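Vacancy: Windscreen and Glass Repair Technician (Mobile)
Location: Losside depot, covering Ullstead, Daldale and the surrounding villages
Hours: Full time, permanent
Reference: 596

Dunstan Vehicle Glass wishes to appoint a Windscreen and Glass Repair Technician to join its mobile team. The company repairs and replaces glass for private motorists, fleet operators and local garages, and looks after 1,000 vehicles under contract. The post is one of 2 now open at the Losside depot.

The role

The technician will travel to customers at home or at work and will be responsible for chip repair, the replacement of windscreens, side and rear glass, and the refitting of trims, mirrors and rain sensors. Each technician is provided with a van, a full set of tools and a tablet on which jobs are received and signed off. Mornings begin at the depot, where glass is checked against the day's list before loading.

The successful applicant will be expected to:
Inspect damage and advise the customer whether a repair is suitable
Carry out work to the company's written methods, including the stated curing times
Complete job records on the day of the visit
Return removed glass and used materials to the depot for sorting
Take part in the Sunday rota, which falls once every five weeks and is paid at the higher rate

About you

Applicants must hold a full driving licence with no more than three penalty points. Experience in vehicle glass, bodywork or general motor repair is desirable. Applicants without a glass qualification will be considered, provided that they are willing to complete one during their first year - course fees are met by the company. The work involves lifting and is carried out outdoors for much of the year.

What we offer

Paid holiday rises with length of service. Workwear is supplied and replaced without charge. New starters spend their first six weeks alongside Kosmas Psarras, Senior Technician, before taking on their own round. 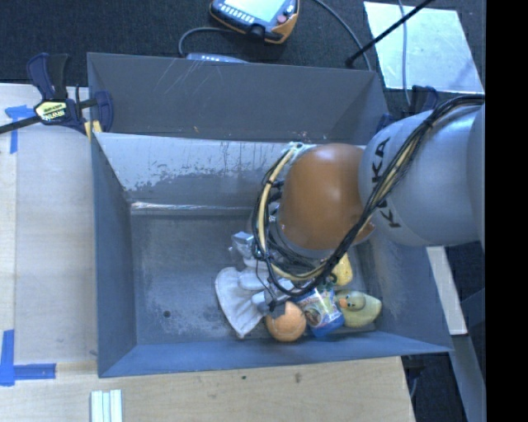
A robot arm at work over a metal bin.

How to apply

Please send a CV and a covering letter, quoting the reference number above, to Teresa Jabłońska, Depot Manager, Dunstan Vehicle Glass, 181 Ullstead Road, Losside. Interviews will be held at the depot in April and will include a short practical task. Candidates who need any adjustment to the interview arrangements should say so in their letter.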